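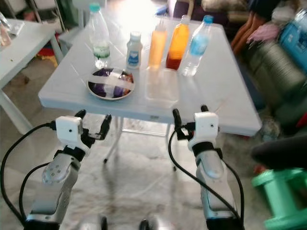

Site Security and Keys, Hadstead Office — Team Diary

June, 9:40 p.m.

Feet up, shoes off, and I can still smell key metal on my hands. It doesn't wash off! I've tried dish soap and lemon and the gritty stuff from the garage.

So today was the big key day. I've been putting it off since winter (I'll admit that in here, where only half the department reads it) and Bo-ram finally booked the small meeting room and put both our names on it, so there was no wriggling out. The plan was simple. Empty the key cabinet, match every key to the list, match the list to the doors, and find out who is walking around with what before the Rostham people come to quote for the fob system.

The list says 72 keys. The list is also older than two of our carpets, and whoever typed it used "back door" for three different doors. We have a back door to the yard, a back door to the loading side, and a door at the back of the archive that goes nowhere except a closet with a water heater in it. I spent most of an hour trying one key in all three and it opened the water heater closet. So we are very well protected against anybody stealing the water heater.

By lunch we had 16 keys we couldn't put a hand on. Some of that is just people being people. I sent a message around and within ten minutes I had replies like "oh, is that what that is" and "I thought that was for my old bike." One came back from a desk drawer at Lougher, where it had gone with a guy who transferred there ages ago. He's mailing it, which made Bo-ram put her head down on the table. I called him back and asked him to please hand it to the driver on the next run instead, and for heaven's sake not to write our address on the tag.

About tags. I have been saying this for ages and I am going to say it again in writing. A key tag should have a code on it and nothing else. We found one today that said HADSTEAD FRONT + ALARM CUPBOARD in permanent marker, with a little smiley face. You might as well leave it in the door! I peeled that tag off and cut it up with scissors, and I enjoyed it more than I should have.

The one that bothered me is the master. There are supposed to be four. We have three in the cabinet, and the sign-out sheet has the last one going to a person whose signature is basically a wave. Bo-ram thinks it's a Y. I thought it was a V, or a bird. We asked Yabsira Hadgu, who has been in the building longer than anybody, and she looked at it for about two seconds and said, "That's mine, it's on my ring, I've had it since the flood." Out it came, between her house key and a bottle opener. She had been locking up with it every time the evening shift ran short, and none of us had ever asked why she could. I wasn't mad, I was so relieved I offered to buy her a coffee. But she does have to sign for it now like the rest of us, and she took that with only a small amount of grumbling.

Then after lunch, doors. We walked the whole place with the floor plan and a highlighter, 27 doors with a lock on them, and I got to the end with a really strong opinion about strike plates. So many of them are hanging on by those tiny little screws that come in the packet. You can have the best cylinder in the county and if the plate is held in by something I could pull out with my fingers, what's the point? I want three-inch screws in all of the outside ones and I want them before any fobs go in. I wrote it on the form in capitals. Bo-ram made me rewrite it in normal letters.

She's not sold on the fobs, by the way. Her worry is that we'll end up in the same mess with plastic. People will lend them, lose them, leave them in the car. I see her point, but you can switch a lost fob off from a desk, and with a lost key you're calling the locksmith and rekeying half a floor. Indum went over to them last year and their front desk likes them fine, except when the power went out and they all stood around in the lobby wondering which doors would let them out. (All of them, as you'd hope. It was getting back in that was the trouble.) So I've added a question about backup batteries to my list for Rostham. Also what happens to the logs, how long they keep them and who gets to look. I don't want to be the person who gets asked what time somebody came back from lunch.

We ran out of steam before we got to the filing cabinets and the padlocks. Padlocks! I forgot there even were padlocks until I saw the bike cage on my way out. That's going to be another afternoon, and I'd like it to be a cool one because the cage gets no shade at all.

Still missing when I left: two for the archive, one for the side gate, and the odd brass one that's on the list as "Gary?" We've never had a Gary. I'm going to ask Yabsira in the morning.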